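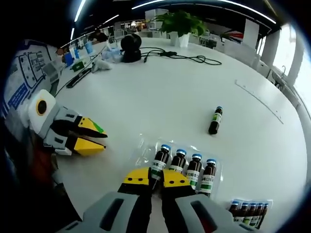

A vial is a small container, usually of glass, used to hold medicines, reagents, samples and other substances in small amounts. Vials are made in clear or colored glass and in several plastics, and are closed with a screw cap, a stopper or a crimped seal. Small vials are often sold in a blister pack, a formed sheet of plastic that holds each one in its own place. A clear pack lets the labels be read without opening it, and four brown vials with blue caps may sit side by side in one, each with the same white label banded in green. Once out of the pack, a vial of this shape tends to end up on its side and can roll on a smooth table.

Glass

Brown glass, called amber glass in the trade, is used for contents that break down in light. The color comes mainly from iron and sulfur compounds added to the melt. It blocks most ultraviolet light and much of the blue part of the visible range, while still letting the user see the level of the liquid. Clear glass is used where the contents are not affected by light or where they must be inspected for particles or a change of color.

Two methods are used to form glass vials. Tubular vials are cut from long glass tubing, and the neck and base are shaped with heat. They have even, fairly thin walls. Molded vials are formed directly from molten glass and have thicker walls, which makes them heavier and harder to break. Borosilicate glass is preferred for many injectable products, as it gives up very little to the liquid inside. Soda-lime glass costs less and is common for dry powders, oils and products taken by mouth.

Closures

Screw caps are used on vials that will be opened more than once. The cap may have a liner that presses against the rim of the neck. Vials meant for use with a needle have a rubber stopper held down by an aluminum ring, often with a plastic button on top that is flipped off before first use. Cap colors help workers tell products apart, but there is no single code shared by all makers, and the label remains the only safe guide to the contents.

Labels

Because the surface is small, vial labels carry short text: the name of the product, the strength or amount, a lot number and an expiration date. Longer directions are printed on the outer box or on a folded leaflet. Colored bands are used to mark a product line or a strength. Most labels are wrapped around the body — some leave a narrow strip of glass uncovered so that the contents can be checked.

Blister packs

The tray of a blister pack is made by heating a plastic sheet and drawing it into a mold. Trays for vials have a recess for the body and often a narrower one for the neck, which keeps the glass from knocking together. Some trays are sealed with foil or paper, while others are left open and slid into a carton.

The packing works at Studen supplied open trays to drugstores in Gisville and Mansilla for many years. Its foreman, Joaquín Durán, replaced the older cardboard dividers with formed plastic and set the shipping case at 300 vials. A smaller case of 100 was kept for the shop at Bevier. The works stopped making trays in 2000, and its molds were sold.

Storage and disposal

Vials are stored according to the label, commonly upright and away from heat. Many liquid products must not be frozen, and some are kept in a refrigerator at no less than 2 degrees Celsius. Amber glass reduces exposure to light but does not remove it, so the outer carton is often kept as well. Empty vials that held medicine are not always accepted with household glass, and local rules differ.

See also: Ampoule; Bottle cap; Carton; Test tube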